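Packing up at Sterside – the gallery

Well, it's done! The flat is empty, the keys are handed back, and I've finally got a cup of tea and a quiet Saturday to put this page together. A few of you asked how the move went (and one or two of you asked whether I'd ever stop talking about it), so I've written up the whole packing business, with a line or two for each stage as usual.

For anyone new, I'd been in the flat on Sterside for long enough to have forgotten what was at the back of every cupboard. The new place at Closter is smaller but it's got a proper window in the kitchen, and I'd have swapped most of my belongings for that window. In the end I more or less did.

The kitchen
I started here because I thought it would be quick. Ha! I own 18 mugs, it seems, and I'd have sworn in court that it was eight. Shakuntala Semwal from upstairs came down with newspaper and wrapped every last one while I argued with the saucepan lids. She's a far better packer than me – she puts plates in on their edges, like records, and didn't break a single one.

The books
Small boxes. I'd been told, I'd read it, I'd even said it to other people, and I still filled one enormous box with cookery books and couldn't shift it off the carpet. So out they all came again. I gave 50 of them to the charity shop and I've already missed two.

The hall cupboard
An ironing board I don't use, a hoover bag for a hoover I don't have, and the Sutix heater that only ever worked on the low setting. The heater went to the tip. The ironing board has somehow come with me to Closter, where I don't use it either.

The jigsaw
My 3000 piece harbour, half finished on its board since April. I slid the whole thing between two sheets of card and taped the edges and hoped. Nosipho Kekana held it flat on her lap the whole way in the car and wouldn't let me go over thirty, bless her. I've not dared look yet.

The clothes
I did these last and I did them badly. All my good intentions about folding lasted for one drawer of jumpers, and by teatime I was just putting things in on top of other things. The whites were meant to have a bag to themselves, and for a while they did, but then there were bits and bobs from the kitchen with no home, and soft things are such handy padding.
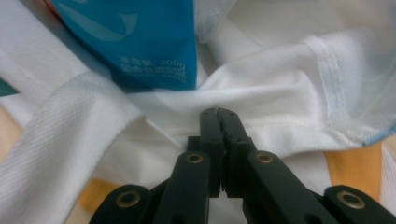

Anyway, my advice if you're doing the same is to leave yourself a whole day for clothes and a second one for changing your mind about them. Nosipho says to roll everything. Shakuntala says to fold it all in thirds and stand it upright, and they had quite a long talk about it in my bedroom doorway while I sat on the suitcase trying to get the zip round. I'm on Shakuntala's side for shirts and Nosipho's for anything stretchy.

The van
We used Ó Súilleabháin, two very cheerful lads and a van that smelled of oranges. They were parked outside before I'd finished my toast. The sofa went down the stairs on its end, with a lot of "to me, to me", and took a small piece of the banister with it – I've owned up and I've paid for the filler.

The empty flat
I thought I'd be weepy and I wasn't, not much. It looked so much bigger! You could see the paler patch on the wall where the dresser used to be, and I found an earring I'd given up on years ago, right down the side of the skirting board.

More to come once I've unpacked. The kettle and the bedding are sorted, and everything else is in the front room waiting for me to be in the mood. If anyone local wants flattened boxes, give me a shout before the next bin day.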